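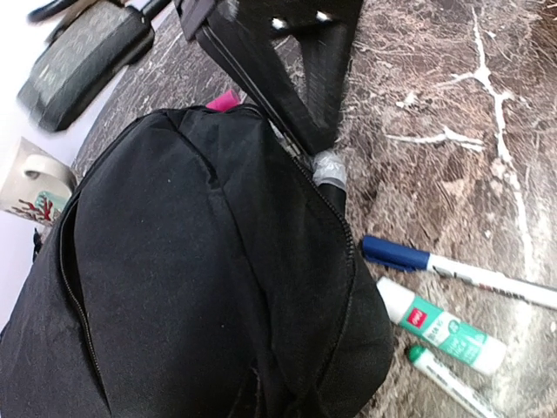 Setsuko Takeda told me on her first morning with the Malloter that she'd give it a week before she was back to doing every bag by hand. That was in October, and she's still running it, so I'm taking that as a good review!

I should back up. I look after the packing floor at Hebden, where we put together school and office kits – bag, markers, glue stick, whatever the customer ticked on the form. For years it was all hands and elbows. Now we have two Malloter table arms from Nivberg doing a lot of the reaching and picking, and I get asked about them so often that I'm putting it all on one page.

What you get: the arm, a two-part gripper, a small camera at the wrist, a stop button on a long cord and the Drurkeo software, which runs on a plain laptop. It clamps to most tables. Ours took 51 minutes to set up, and part of that was me hunting for an outlet.

What it's good at: long, stiff things like markers and glue sticks. It'll pick and place those all day and it doesn't mind if they're lying at an angle. Soft stuff is harder. A backpack slumps differently every time you put one down, and black cloth is tough on the camera in low light, so we moved a lamp over and that helped a lot. Zippers we still do ourselves.

As for the people side (this is what most of you write to me about), we had 13 packers before and we have 13 now. The job did change, though. There's less leaning across the table and more checking, fixing and teaching the arm new items. Chaminda Selvanayagam likes the teaching part so much he's asked to do it full time. Setsuko misses the chatter of the old line, and I get that – we've moved two of the stations closer together so folks can talk again.

Gripes? The fan is loud. The manual is thin. And the gripper pads wear out faster than I'd like, so order a spare set with the arm.

Price as we bought it: $3153 per arm, pads included, delivery in 7 working days. Ask for the longer power cord when you order. The one in the box barely reaches the floor.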